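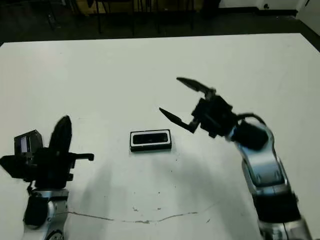 Denarell Quartet Stand, folding model: review

Nov 12, 2022

Filed under: Accessories, Strings

The Denarell is a folding music stand with a solid desk, sold to chamber players who want something steadier than a wire stand and lighter than an orchestral one. I bought four in July for the quartet in which I play viola, and we have used them for every rehearsal and for seven concerts. The programmes were mostly classical and early romantic, with one contemporary piece printed on oversized sheets, and that piece told me more about the stand than the rest put together.

Construction

The base is a tripod with flat legs that fold upwards against the column. The column has two sections, the upper sliding inside the lower and held by a collar that tightens with a quarter turn. The desk is a single perforated metal sheet with a folded lip at the bottom, and it lifts off the column for transport. There is a second, shallower lip in front of the first, intended for a pencil and a mute. A pencil fits. A rubber practice mute of the heavy kind does not sit securely and is better left on the floor.

Finish is matt black throughout. Gloss desks throw light from overhead lamps back at the player, and this one does so only slightly, at very flat angles. After four months the paint has worn through on the inner column where the collar grips it. The other three stands show the same wear in the same place. The function is unaffected so far.

Height and angle

Seated use is comfortable for all of us, including a cellist who sets the desk very low and close to horizontal so as to keep sight lines open to the first violin. At its lowest setting the desk still clears the tripod hub, which was not the case with the Gristavau we owned before. Standing use is possible for a player of average height. A tall violinist who stands to play will want another few centimetres.

The tilt is controlled by a friction joint with a hand screw. Set firmly, it holds a full score of the late Beethoven quartets in a bound edition without creeping. Set loosely enough to be adjusted with one hand during a rest, it will hold a set of single parts but sinks slowly under anything heavier. The screw can't be arranged to do both jobs, and the player has to choose before the piece begins.

Page turns

Most of my complaints about stands concern page turns. The desk is wide enough for two pages of a standard part opened flat, with a small margin at either side. Three pages taped in a row, as required by the finale of the contemporary work, overhang and droop. Denarell sells extension wings that clip to the sides. We tried one pair. They work, but the clips scrape audibly when fitted, so they need to be in place before the audience is quiet.

The lower lip is shallow enough that a page can be turned from the bottom corner without catching. This is a real improvement on the Gristavau, whose deep tray snagged the corner of almost every right-hand page. New parts with stiff spines do tend to close themselves on the Denarell, and there are no page clips supplied. Ordinary sprung clips fit the top edge.

Noise

I listened for three kinds of noise: rattle in sympathy with the instruments, noise from adjustment, and noise from accidental contact with a bow or scroll.

Sympathetic rattle is low. With the collar tight and the legs fully open, none of the four stands buzzed in rehearsal. One of them did buzz in concert, in a stone church, on the cello's low F. The cause was the outer lip of the desk touching a metal pencil, and a wooden pencil cured it.

Adjustment noise is moderate. Raising the column produces a faint hiss, and the collar clicks when released. Between movements this can be heard in the front rows of a small hall. The height should be settled before the first note.

Contact noise is the weak point. The desk is a thin sheet fixed at its centre, and it rings when struck. A bow tip brushing the top edge makes a clear, pitched sound that lasts longer than one would like. A strip of felt tape along the top edge shortens it considerably. For a stand sold to string players the strip could reasonably have been included.

Stability

On a flat floor the stand is steady. On a raked or sprung stage it should be turned so that one leg points towards the audience, under the weight of the desk. With the legs in any other orientation and a heavy score in place, a firm knock at desk height will tip it. The feet are capped in hard plastic and slide on varnished boards. Rubber caps from a hardware shop fitted over them without modification.

Transport

Desk and base go into a padded bag with two compartments and a shoulder strap. The bag will not fit inside a viola case cover or an airline cabin bag. Packing takes under a minute once the order is learned: collar, legs, desk. Putting the desk in first leaves no room for the hub, and the zip should not be forced. The zip on one of our bags has already lost a tooth. We wrote to the dealer, Truvden, and a replacement bag arrived the following week at no charge.

Comparison

The Meireles concert desk is the obvious alternative for a quartet that has a regular venue and can leave its stands there. It is heavier, does not fold, does not ring when struck and takes three pages across. It is also awkward to carry up a flight of stairs. A group that travels by train will prefer the Denarell by a long way.

The Gristavau folding stand costs less and packs smaller. Its column slipped under load from the second season onwards and its tray spoils page turns. I would not buy it again for concert use, though two of ours still serve for teaching.

Summary of points

For: steady under a bound score, low enough for a cellist, clean page turns, little glare, good service from the dealer.

Against: desk rings when touched, hard feet, tilt screw a compromise, wings sold separately, bag zip weak.

Recommended for travelling chamber groups, with felt tape and rubber feet added at the outset. Orchestral players who share a desk should look at something wider.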